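Naltwood Hall, Monthly Room Safety Check, March
Walked on Thursday, started 7:40 a.m., finished a little before ten 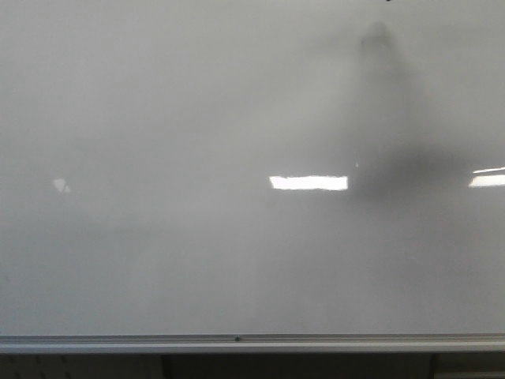 Whiteboard, wiped, with the ceiling lights showing in it.

Okay, same form as last month, and I've put my comments right under each line so you don't have to flip back and forth!

1. Exits and hallways clear: NO
North door is fine. The side door had two stacks of folding chairs in front of it again (I moved them, my back says hello). Please, please use the chair closet.

2. Exit signs lit: YES
All of them. The one by the stairs used to flicker and I stood there staring at it for a good minute, nothing.

3. Fire extinguishers: YES, with a note
Unit 3183 by the kitchen, gauge in the green, tag signed. Unit 2662 in the back hall, gauge good, but the pin seal is missing. I called Pimton and they'll swap it next week.

4. Smoke alarms: YES
Pressed every button. Sorry to the sewing group, I did knock first.

5. Cords and outlets: NO
Somebody plugged a space heater into a power strip in the office. I unplugged it and left a sticky note. The outlet by the coffee maker has a cracked cover, work order 3971 is in with Dresia.

6. Lighting: YES
Everything came on in the meeting room. The glare on the whiteboard bugs people in the front rows, so try tilting the blinds or switching off one row of lights. Not a fail, just annoying.

7. Floors and trip hazards: FIXED
The mat at the front door was curling up at one corner. I taped it down for now, but we need a new one. Vũ quoted around 600 for a runner that covers the whole entry, and I think it's worth it.

8. First aid kit: NO
Out of small bandages (again!) and the burn gel is expired. Yến Vương is picking up refills and will initial the card inside the lid.

9. Storage and shelves: YES
Heavy stuff is down low, finally. Thank you to whoever did that, it looks great.

Still open: items 3, 5 and 8, plus the mat. I'll look at those four again before the pancake breakfast.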